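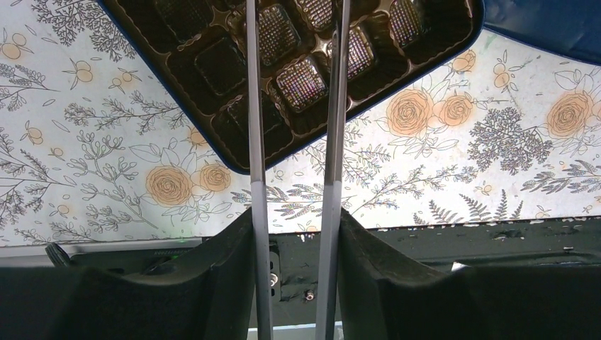

Spent a good part of this week with a manipulation paper that half my feed is calling a turning point. I want to go slowly on this one, so it's going to be a long thread. Mute me now if you have things to do.

The method first, in plain words. You put a small camera at the wrist, next to the fingers. You collect demos of a person driving the arm. You train a policy that goes from wrist view to motion, with no overhead camera and no model of the object. They call it Plesonier. Fine name.

The claim people are repeating is that the wrist view alone is enough for thin, floppy, shiny stuff. Packaging, mostly. Candy trays, blister packs, lids. The things that make depth cameras spit out garbage.

I believe part of that. We've been running our own version of the setup and the wrist view really is nice for the last bit of an approach. The fingers are always in view, always in the same place, and the policy can learn "get the edge between these two gray things."

What I don't believe is the number.

The headline result is over 305 trials. Sounds like a lot! Then you go to the appendix and find out that a "trial" is a grasp attempt, and the policy is allowed to try again after a miss. Each retry goes in as a new trial. So an episode with two misses and a grab is three trials, and an episode where the arm gets lucky is one.

Think about what that does. Retries start from wherever the arm ended up, usually already close to the object. Those are easier than a cold start. You've padded the pile with easy cases and you're reporting one average over all of it.

Ankit Pal asked about this on the paper's discussion page and got a reply saying episode-level results "show the same trend." OK. Then print them.

Second gripe. Objects. There are 46 in the training set and 4 held out. I went through the object list and 2 of the held-out ones are the same kind of tray as a training object in a different color. I would not call that unseen. I would call that a repaint.

Vandana Malhotra thinks I'm being harsh here and that color shift is a real test for a camera-only policy. She has a point. Brown plastic and white plastic throw light back very differently. But then say "new colors" in the abstract and leave "new objects" out of it.

Third, and this is the one I'd most like somebody to check: backgrounds. Every clip in the supplement is on the same plain gray mat. A wrist camera sees mostly background until the very end of the reach. If the background never changes, the policy can pick up on it in ways you'd never notice from a success rate.

We use a printed backdrop in ours, roses and ferns and little peach-colored berries all over it. It's ugly and busy and I'm fond of it. An empty chocolate tray over that is a very different picture from an empty chocolate tray over a gray mat, and a policy that's any good shouldn't care.

A lot of policies care. The ones I've trained care a great deal.

Somebody will ask about the shine. Yes, the little square cavities in a chocolate tray are nasty. Some of them catch the light and go all grid-patterned and some sit there dark and glossy, and it changes with the angle. The paper says the policy "learns to ignore" this. There's no experiment behind that sentence. They could have moved a lamp.

I did ask. Wrote to the lab, polite email, three questions: episode-level success, a different mat, a moved lamp. Abhishek Upadhyay wrote back the same day, which I appreciated. The first they'll add. The second they "didn't consider central." The third he agreed was a gap and said they'd look at it for the July revision.

So credit where it's due. That's a better answer than I usually get.

About the comparison table, though. The baseline is Tomić, with a fixed camera, trained on fewer demos. I can't find the reason for fewer demos anywhere in the text. If you want to show that the wrist camera is what matters, you hold the demos still and move the camera. Here they changed both and gave the camera all the credit.

Nabila Benmoussa pointed out to me that the fixed camera in that baseline also gets blocked by the arm in a good share of the clips. I went back and looked and she's right. You could fix half of that by moving the tripod.

None of this means the method is bad. My guess is that it's decent and that the real gain is smaller than the abstract says. I'd still use a wrist camera. I'd probably use two views and stop arguing about it.

What I'd want before I change anything in our own code:
– success per episode, first try only
– same demos for both cameras
– at least one loud background
– one lighting change
– held-out trays with a different shape, not a different color

Satish Nautiyal is porting their released weights to our arm. The finger geometry is different from theirs (ours are long flat blades), so I expect trouble, and if it fails I won't count that against the paper.

If anyone has already run it on something other than a gray mat, please send me what you got, good or bad. Failures especially. I'll add them under this post with your name on them, or without it if you'd like to keep your friends.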